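The Long Road Home From Fort Lynch

When a military post gets smaller, the people who live outside its gates tend to hear about it in pieces. A cousin mentions that a unit is being moved. The barber notices a quieter lunch hour. Then somebody forwards a letter, and a whole town spends the evening at its kitchen tables, working out what it means for them.

Rónán Mac an tSaoi has been through that evening more than once. He spent the better part of his Army career in logistics, the unglamorous side of things as he cheerfully puts it, and he now runs the transition office at Fort Lynch, where soldiers and their families come when their time in uniform is getting close to its end. We met there in September, a little after 8 in the morning, and he had already made the coffee and apologized for it twice.

"It's strong because I learned to make it in a motor pool," he said. "You can add water. I won't be offended, my wife does it every day."

His office sits at the end of a corridor in the old supply building, and it has the comfortable feel of a place where people are allowed to stay longer than their appointment. I stayed a good deal longer than mine. He is a generous talker, with a habit of beginning a story in the middle and going back for the beginning only if you ask him.

The present round of changes at Fort Lynch began with a support battalion, which is being folded into another one two states away. On paper, 222 positions leave the post. Most of those soldiers will simply move with the work. Others are close enough to retirement, or tired enough of moving vans, to take the chance to get out, and 81 of them have signed up for Rónán's program.

"People hear a number like that and they picture a line of folks being shown the door," he told me. "Most of the ones I see have been thinking about it for years. The letter just gave them a date. But having a date can be a scary thing, even when you wanted one."

I asked him what they worry about, expecting him to say money. He did say money, in time, but he started somewhere else.

"The calendar," he said. "You've had someone telling you where to be at six in the morning since you were a teenager. Then one day you wake up and it's yours. I had a sergeant first class in here, one of the best I ever worked with, and she told me she'd stood in her own kitchen until nearly ten because she couldn't decide what came first. We laughed about it, but I knew just what she meant. I did the same thing myself."

The program he runs is called Truvden, after the creek that crosses the north end of the training area, and it grew out of an earlier and much thinner one that was mostly a slide show. Rónán sat through that slide show when he left the service. He remembers the chairs better than the content. When he was asked to rebuild it, he threw out the slides and kept the room.

These days it runs over 3 weeks. The first is all paperwork, and he makes no effort to pretend otherwise: service records, medical records, leave balances, housing. The second is given over to work, with employers from the county coming in to sit down with people one at a time. The third is left open on purpose, so that anyone who has found a problem in the first two has time to go and fix it.

"The records are where it goes wrong," he said. "You'd be amazed what's missing from a file after 20 years. A school you attended, an award, a shoulder you hurt on some exercise and never went to the clinic for. I tell them to start with the medical side and bring me everything. Old prescriptions, the lot. I'd much sooner have too much on my desk than too little." 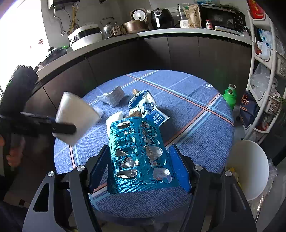
An empty blister pack, every pocket opened.

He is fond of the younger soldiers who come through, and a little protective of them. Many joined straight from high school and have never written a résumé. They tend to describe themselves, he says, in a language that only another soldier could follow, full of initials and form numbers, and part of his job is to sit beside them and ask what they did all day until it comes out in plain words.

"There was one young man who told me he had no experience of anything," Rónán said. "So I asked him what he'd signed for on his last deployment. He'd been responsible for 3,686 items of equipment, and he could account for every single one of them. I made him say it out loud again, slowly – and then I made him write it down!"

That young man now works in the parts department at Edico, a trucking company on the county road, and he comes back in the spring to talk to the new group. Another local firm, Tuto, which repairs refrigeration units, has taken on several former mechanics from the battalion, and would like more.

Not everyone lands so neatly, and Rónán doesn't hide that. Spouses who have finally found good jobs in town worry about having to leave them. The elementary school expects smaller classes. A few businesses by the main gate have cut their hours, including the diner where he still has breakfast most mornings.

"I can't tell the town it'll be fine," he said. "I don't get to decide how big the Army is. What I can do is make sure that the person sitting in that chair has their papers straight and a phone number for someone who'll pick up. I give them mine. They do use it, too, some of them at very strange hours."

As if to prove it, the phone on his desk rang while I was putting on my coat. He listened for a moment, smiled, and reached across for a pen. "No, no, you're not bothering me," he said into the receiver. "Start with the date on the top of the form and read it to me."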